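The Last Ferry to Rodance

posted 21 December 2018

1.

Missed it by two minutes. Two. She could still see the stern light, a little yellow dot, going away over the water like it had all night. Which it did.

The man in the ticket booth was already pulling down the shutter.

"Next one?"

"Morning."

"There's a wedding in the morning."

"Not mine," he said. Shutter down.

So. One bag, one dress in a plastic cover, one cake. The cake was the problem. Lemon, three layers, from Clovetti on the hill, the only bakery her sister would hear of, and it had already come 40 miles on her lap in the back of a bus. The box was going soft at one corner. She put it down on the bench and sat next to it and thought about crying and didn't have the energy.

Rain on the roof of the shelter. A vending machine humming. Somebody had scratched RAI LIVES into the wood, deep, took their time over it.

She called her sister. No answer. Called again. Voicemail, that chirpy voice from before their mother died, she'd never changed it. "Hi! Leave me something nice!"

"I missed the boat," she said. "I have the cake. That's the nice thing. I have the cake."

Hung up. Stupid.

2.

The terminal had a waiting room, it turned out to be unlocked, warm, smelling of floor soap and old coffee. She carried everything in. Bag, dress, cake. In that order, then changed her mind and went back for the cake first.

There was a rack of old magazines. She read one about kitchens. She read one about fishing. She read half of an article about pensions in the third one, all the way to the bottom of the page, and couldn't have told you a word of it after.
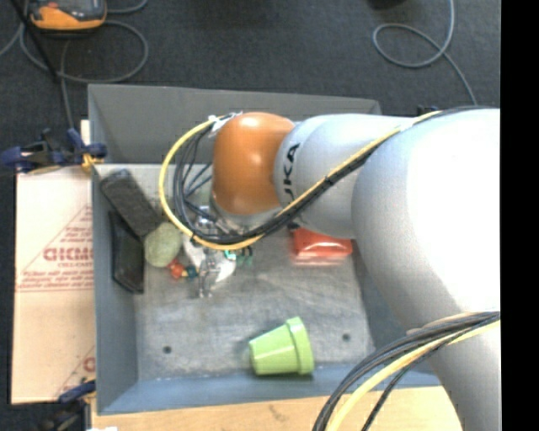

3.

Past midnight a woman came in with a dog. Old woman, older dog. Wet coat, wet everything. She shook out a scarf and looked at the box.

"Clovetti," she said. Reading the lid.

"My sister's getting married. On the island."

"Which church?"

"The Plonditz one. The little one with the blue door."

The woman nodded slowly, like this was a test and the answer was close enough. She sat. The dog went down in sections, front then back, and sighed.

"I got married there," the woman said. "50 years in October. It rained through the roof. Right on his head, drip, drip, the whole time the priest was talking. He wouldn't move. Thought it would be rude."

"Is he – "

"Oh, yes. Long time now."

They listened to the rain a while. The dog snored.

"We haven't talked properly in a year," she said. She hadn't planned on saying it. "Me and my sister. It was about the house. Who got to sell it, who had to clean it out. I said some things. Then she sends me a text, out of nowhere. Can you bring the cake. That's all. No please, no question mark even."

"And you brought it."

"I brought it."

The woman looked at the ceiling. Looked at the dog. Did some kind of arithmetic.

"My nephew has a boat," she said. "Not a good boat."

4.

It was not a good boat. It had a number painted on the side, 1,867, though there couldn't of been that many boats in the whole county, and a motor that coughed before every wave. The nephew wore pajama pants under his raincoat and did not say one word. She held the box inside her jacket with both arms. The dress was over her shoulders, still in its plastic, snapping in the wind. The old woman had come too, no reason given, and so had the dog.

Halfway across, the phone buzzed against her ribs. She couldn't let go of the cake to get it. It buzzed and stopped. Buzzed and stopped.

Dark water. Dark sky. Then a smudge, then a line, then the dock at Rodance with its one bad lamp.

Somebody was standing under it. Robe, rubber boots, hair in those big foam curlers, a phone pressed hard to her ear.

"You're soaked," her sister yelled, while they were still to far out to throw a rope.

"The cake's dry!"

"I didn't ask about the cake!"

The nephew cut the motor. They drifted teh last bit in, quiet, and the dog stood up.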